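Summer reading log for two kids at different levels
Glenys Entwistle
My son is 8 and reads chapter books. My daughter is 5 and still sounds words out. The Zurkine library log counts books, so she finishes first every time and he quits.

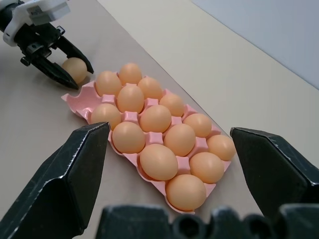
Can they share one log if it counts minutes?
Minutes work fine on a shared log. Set 12 a day for each child and let being read to count for her.

Parance
We used a bingo card with 26 squares, one per letter. Any title starting with that letter fills a square. X was hard, so I let any word on the cover count.
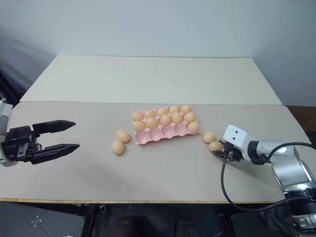
Skemita says the letter card got dull at her house by November and they went back to minutes.

Xenos
Just give him his own log.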